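Chapter 7
The First Task: Moving One Object into a Box

In the previous chapter you finished the mechanical assembly of the Ploketti arm and you gave every servo its own number. The arm can now hold its weight and go to a position when you ask for it. In this chapter we give it some work to do.

The task looks small. There is a bottle on one side of the table and an open box on the other side, and the arm must take the bottle and put it in the box. A child of two years does this without thinking. For a home-built arm it needs almost everything you have learned until now, and also a few things you have not learned yet: how to choose a rest position, how to come near an object without pushing it over, how much to close the gripper, and how to let go.

At the end of this chapter you will be able to:

- fix the arm to a table so that the base does not move during fast motions
- arrange the cables so that no joint pulls on them
- record a list of positions by hand and play it back
- set a safe closing limit for the gripper
- find out why a grasp has failed, and correct it

7.1 Preparing the work area

You do not need a laboratory. The first version of this course was given in the shared workshop in Pradby, where we had two good benches and one very bad one, and the students who worked on the bad bench learned the most about screws and clamps. Many readers will work in a kitchen or in a bedroom. Any table is good if it is flat and does not shake when you lean on it.

Clamp the base before you connect the power. The arm is light, but when the shoulder joint turns quickly the whole base wants to turn the other way. Then move the arm slowly by hand, with the power off, through all the places it will visit. Watch the servo wires while you do this. They should form open loops at each joint - long enough for the full motion, but not so long that the gripper can catch them. If a wire becomes tight, stop and give it more length now. A connector that comes out in the middle of a motion will cost you an evening.

Next, choose the object. It should be stiff, and it should be narrow enough for the gripper to go around it with some space left over. We recommend a small bottle with a screw cap. Put the box on the opposite side from the bottle, and leave the table between them free. For the exercises in this chapter the box should have low walls, so that the wrist can stay at one height for most of the way.

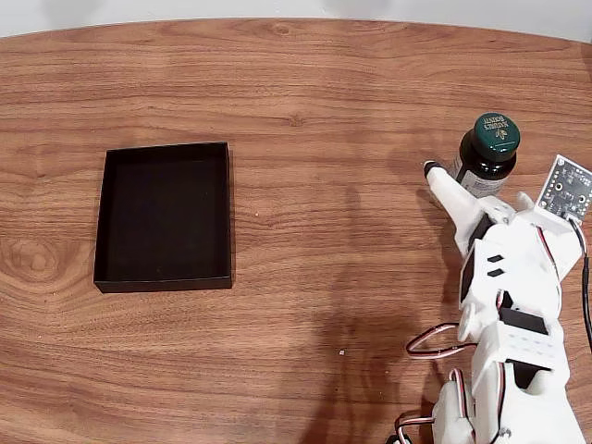
Figure 7.1 The gripper beside the bottle, with the open box at the left.

Mark the places of the box and the bottle with tape. The program we write in Section 7.2 has no eyes: it repeats the positions that you recorded, and if the bottle stands 9 mm away from its mark, the finger may touch it from the wrong side.

For the first trials, set the speed to 50 in the Lilalico settings file. Keep one hand near the power switch, and keep your face away from the arm.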